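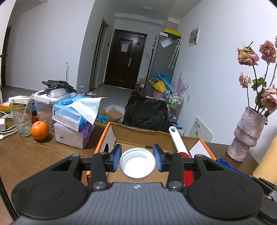
March, 16:40. O. Malinowski

Reran the tender-acceptance model for the Motance bid on Sivex after lunch. Old version assumed all holders decide on the same day, so the acceptance curve jumped from 57 to 66 percent in one step. Replaced that with staggered decisions over the offer period, 2,000 draws per run. For explaining the threshold to the new people I want a desk prop: a white bottle cap, open side up, tokens for tendered shares dropped in until they reach the ridged threads inside the rim. Threads = minimum acceptance condition. Crude but OK.

Results: the condition is met in most draws if Amato tenders its block early. If Amato waits, small holders wait too and the curve stays flat until the last few days. Sensitivity to the premium is lower than I expected. Check sign on the dividend adjustment, I may be subtracting it twice.

Prurov price feed dropped up to 300 rows in the morning pull. Filled forward for now, flagged in the log. Do not use those rows for the spread chart.

Next: split index funds from other institutions, rerun with the same seed.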